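Speaker notes: Live music at Nelport, season review

Good evening, and thank you for coming. I will speak briefly on the past season of concerts at the Drandwood Room and then take questions.

The room holds 265 people standing. We presented six evenings, two of them seated, and total attendance passed more than 2,000 when the free afternoon sets are included.

Pause. Acknowledge Kirsty MacLeish, front row.

The seated evenings drew a quieter audience, and performers noticed. Sorcha Semple played her second set without amplification — a decision made at the sound check. Haris Rana's trio asked to return on the same terms.
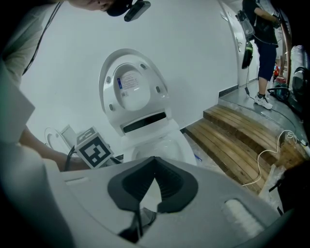
For the coming season, we propose earlier start times. Doors would open at 6:30, with the opening act on stage by 7. Fuad Gudeta has agreed to program the May concerts, including an evening of new songs for voice and harp.

Ticket prices will stay as they are. Members may reserve seats by writing to the Nelport office.

Invite questions. Lewis Aitken will carry the microphone.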